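Wood Finishes and Water Rings on Shared Tables
Project report, January 25, 2018
Graciela Montecinos, Imad Hattar, Milagros Pereyra
Advisor: Szabolcs Csizmadia

Background

The study room in Plemport Hall has light wood tables that get heavy use. Students put down coffee cups, bottles and wet umbrellas, and over a semester the surfaces pick up white rings and dull patches. Our project asked which finish holds up best against water marks when people do not use coasters, and whether a finish that holds up well is also easy to repair by hand.

We limited the work to finishes that a person with no shop training could put on in one afternoon. Sprayed lacquer and two-part coatings were left out.

Materials and method

We used maple offcuts from the Voicu lumber yard, cut to the same size and sanded to 220 grit. We made 33 test pieces. One set was left bare. The others got paste wax, boiled linseed oil, hardwax oil, or a wiped water-based polyurethane. Each coat dried overnight, and the finished pieces sat on a rack for two weeks before testing.

For the cold test, a wet glass was left on each piece for four hours. For the hot test, we used a mug filled with water just off the boil and left it until it cooled. After each test the piece was wiped with a dry cloth and rated the next day under a desk lamp. Two of us rated every piece separately and then compared sheets. Where we disagreed, Graça Salgado from the Amard wood shop gave a third rating.

We repeated the cold test every school day in December until the building closed.

Results

Bare maple marked on the first try and the grain rose. Paste wax kept cold water out for a short time but turned white under the hot mug on every piece. Linseed oil was slightly better with heat and worse with cold water, and it darkened the wood more than we wanted.

Hardwax oil and polyurethane were close. Polyurethane showed no rings from the cold test at all. It did show a faint haze from the hot mug on 2 pieces, and we could not rub it out. Hardwax oil took light rings from both tests, but a gray pad and a thin new coat removed all of them in some 89 minutes, most of it waiting time.
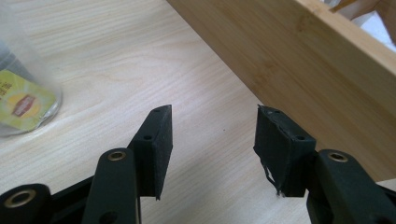
Department of Design and Materials, Dedness College

Repair

The repair step mattered more than we planned for. A polyurethane top that gets scratched has to be sanded over a wide area or the patch shows. Oil finishes can be fixed in one spot. We scratched one piece of each kind with a key and repaired it using only hand tools. The hardwax oil patch was hard to find afterward. The polyurethane patch had a visible border.

Limits

All of our pieces were maple and all were new. Old tables have cleaner and skin oil in the grain, and a finish may not stick to them in the same way. We also did not test alcohol, ink or hand sanitizer.

Recommendation

We recommend hardwax oil for the study room tables, with a fresh coat each summer. If the department wants less upkeep, polyurethane is the second choice. The rating sheets are in the shop binder under project number 3763.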